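Progress report: trial of the Kwan hand-held gripper kit
Prepared for Waltraud Riedl by Saimi Turunen, 2nd January

Dear Waltraud,

Thank you again for being so patient with us over the holidays. You asked for a plain account of whether the Kwan kit deserves the rest of the Bravach grant, and I'm happy to say we have a good deal to tell you, even if I can't give you a final yes or no yet.

As you may remember, we took 8 kits on loan from Cladent in July, and the plan was to record 300 handling sessions with ordinary household things. We chose tableware to begin with, the awkward, shiny sort that slips if you look at it wrong. Everyone picks up the basic motion very quickly, and I must say the linkage feels lovely in the hand, smooth all the way from closed to wide open. 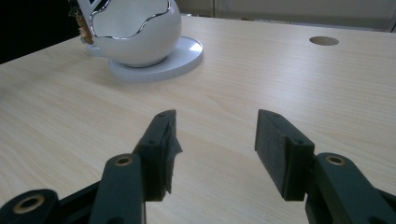

Hala Ragab feels I am being too generous there. She wrote in the margin of my draft that a smooth linkage is no use to us if the pads give out first, and that she would like Cladent to quote for spare pads before we sign anything. I have asked them for a price on a pack of 40, and will forward it to you the moment it arrives.

The written instructions are the other weak spot. They cover assembly very nicely and then more or less stop, so Chun-yin Yang put together a two-page guide of our own on how to approach an object, how far to open the fingers and when to start a session over. New people have been using it since the fall and it has saved a great many phone calls!
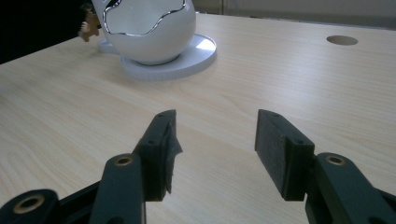 The guide will go to the Gusonholm team as well, as they are starting with the same kit and have kindly offered to swap notes with us. So-ying Shek is handling that side and would like a small travel allowance for one visit, which I have put in the budget under training.

Our next block of work moves on to mixed tables, where several unlike things share the surface and the person has to plan a path between them.
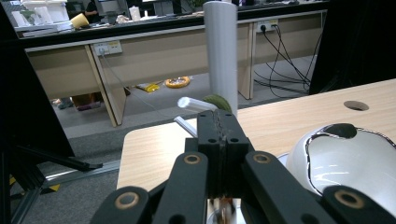

Planning a path is slower work than lifting a single piece, and I would ask you to allow us 40 sessions for it before we judge the kit on speed. The layouts need some thought too. A glossy bowl over on the right and a tall white pole in the middle make for quite different approaches, and we want people to meet both kinds in the same session. Chun-yin is drawing up a list of layouts now and I'll send it along with the pad prices.

With warm regards to everyone at your end,
Saimi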